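Does "husband of one wife" in 1 Timothy 3:2 bar a remarried widower?
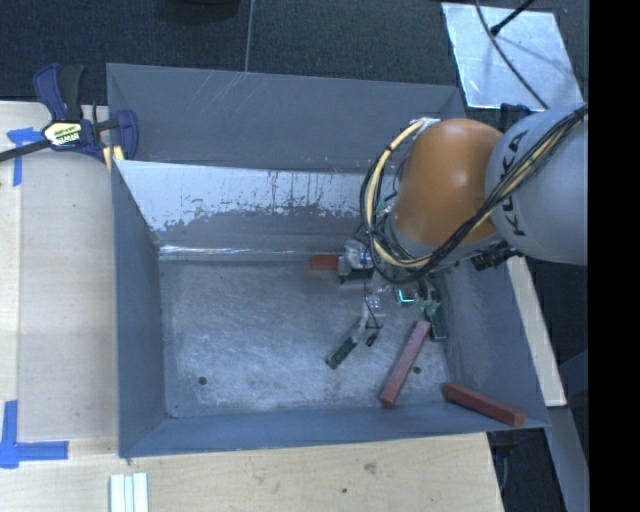
KUKA arm over a metal bin, three blocks inside.

vfrota
Posted April 5, 2026
Our elder nominations open soon and one name put forward is a man whose first wife died in 2019. He has since remarried. A member objects on the basis of 1 Timothy 3:2. The Greek is mias gynaikos andra, literally "a man of one woman." I read it as present character. Does anyone here hold the stricter view, and if so, on what grounds?
Vanderleia Frota

clerkolbridge55
I hold it, with some hesitation. Compare 5:9, where a widow to be enrolled must have been "the wife of one man." The construction is the same with the nouns reversed. She has no living husband, so the phrase there has to look back over her whole life. If it looks back in chapter 5, I need a reason for it to look only at the present in chapter 3.

Urker
5:14 is the reason. Paul tells the younger widows to marry. On your reading he is telling them to do something that would shut them out of the list later if they were widowed again. "Faithful to her husband" avoids that.

clerkolbridge55
It avoids it, but I don't think Paul was bound to avoid it. The list had other conditions, such as being sixty or older, that shut people out through no fault of theirs. Permission to remarry (Romans 7:2-3, 1 Corinthians 7:39) is one question. Qualification for an office is another.

grulonness
Early practice is on clerkolbridge's side more than people like to admit. Tertullian took the verse as excluding twice-married men from office. That shows how some read it in his day, and he was stricter than most on second marriages.

Urker
Agreed that he read it that way. I give it little weight for that last reason. Theodoret read the phrase as being about living chastely with one wife, so the early writers were not unanimous.

Urquijo
Practical point. What do your bylaws say? Ours repeat the wording of the verse and stop there, so the elders had to settle the meaning before the vote. We have 131 members on the roll and 114 voted. The man was seated.

vfrota
Ours also just quote the verse. I had not weighed 5:9 properly and will raise it with the elders. I still lean toward Urker's reading — mostly on account of 5:14.

clerkolbridge55
Fair enough. I would still want the member's objection answered from the text before any vote is held.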